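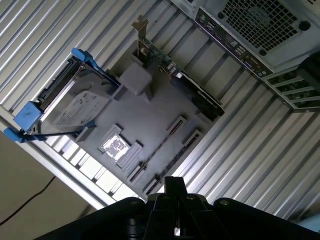

Según Stoltitz, un ordenador viejo no se repara, se despide. Lo dijo en el pasillo, sin parar de caminar, y añadió que por 400 coronas se compraba otro mejor y que el brazo no notaría la diferencia.

Yo le respondí que el brazo tal vez no, pero yo sí. No sé si me oyó.

Aquel invierno yo llevaba poco tiempo en la ciudad y todavía preparaba las frases antes de decirlas. En el taller esto no molestaba. Se podía pasar una tarde entera con cinco palabras: tornillo, cable, pinza, otra vez. El brazo tenía menos palabras que yo. Entendía abrir, cerrar, subir, bajar, y entendía esperar, que es la orden que más le dábamos.

Queríamos que aprendiera a desmontar ordenadores. El plan era de Greenberg, que dibujaba todo a lápiz y después perdía el papel. Primero el disco, con su soporte azul. Después la memoria, el disipador, el procesador. En el dibujo las flechas eran muy limpias. En la mesa cada caja era distinta, y una pestaña que en una cedía con dos dedos, en la otra pedía una fuerza que daba miedo.

Para esas pestañas hice yo los dedos nuevos. Los limé en mi cocina, sobre un periódico, porque en el taller la luz se apagaba a las diez. Cuando los atornillé a la pinza me pareció que le quedaban grandes, como los zapatos de un hermano mayor.

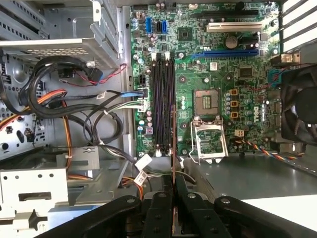
Taller Compartido Bremell · Grupo de Robótica Doméstica

En marzo vino el deshielo y con él la carta. El edificio se vendía a la compañía Andov, y teníamos hasta el final de la primavera para sacar nuestras cosas. Leí la carta tres veces, con el diccionario, esperando haber entendido mal alguna palabra. La había entendido bien desde la primera.

Stoltitz hizo la cuenta en la pizarra: 800 por el transporte de las mesas, y el brazo aparte, porque no cabía en ninguna furgoneta sin desarmarlo. Escribió la cifra y la subrayó 2 veces. Luego se quedó mirando la caja abierta, una Dell, con el zócalo del procesador vacío y el marco de retención abierto.

«¿Y esto quién lo ha sacado?», preguntó.

Greenberg señaló el brazo con el lápiz.

Stoltitz se sentó. Pidió verlo. Le explicamos que no había otro procesador que sacar en esa caja, que tendría que conformarse con una memoria vieja que podíamos poner y quitar. La puse yo en su ranura. Bajé las manos, escribí la orden y el brazo esperó, como sabía esperar, tanto tiempo que pensé que también él estaba buscando la palabra.

Después bajó. Abrió un clip blanco, después el otro. El ruido fue pequeño, como cuando se rompe una nuez en otra habitación. Levantó la memoria torcida, la sostuvo en el aire sobre la placa y no supo qué hacer con ella.

«Otra vez», dijo Stoltitz.

Volví a ponerla en su ranura. Fuera, la nieve caía del tejado a pedazos. Greenberg buscaba por debajo de la mesa el papel de las flechas, y Stoltitz se había quitado por fin el abrigo.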